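Ticket 2680 – Voyle stand mixer, meringue collapses at every bake
Status: open
Logged by: Sinan Akbulut

Customer says the Femine meringue recipe on our site fails in the Voyle, and she blames the mixer. I have my doubts. She sent the same complaint in July about a different bowl.

Checked so far: whisk turns at all speeds, no wobble, motor note normal. Whipped 142 g of egg white with 0.25 tsp cream of tartar on speed 6. Stiff peaks, glossy, no grain when rubbed between two fingers. So much for the faulty motor.
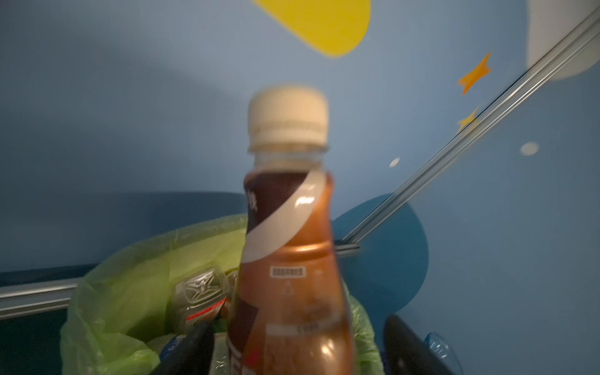 When does the sugar go in? At soft peaks, one spoonful at a time, with the mixer still running.

Customer's notes say she adds all of it at the start "to save time." She also says the recipe told her to. It doesn't – I read it twice. The Fletus version does, and I would not trust that page to boil an egg.

Second test, her way: all the sugar in cold, speed 6. Slack foam, no peak after nine minutes. Piped it anyway. Flat disks, syrup on the parchment.

Skivness support suggested replacing the whisk. I see no reason to, and they gave none.

Asked customer to repeat with sugar added late and to send her oven temperature, measured with a thermometer this time. Waiting on reply.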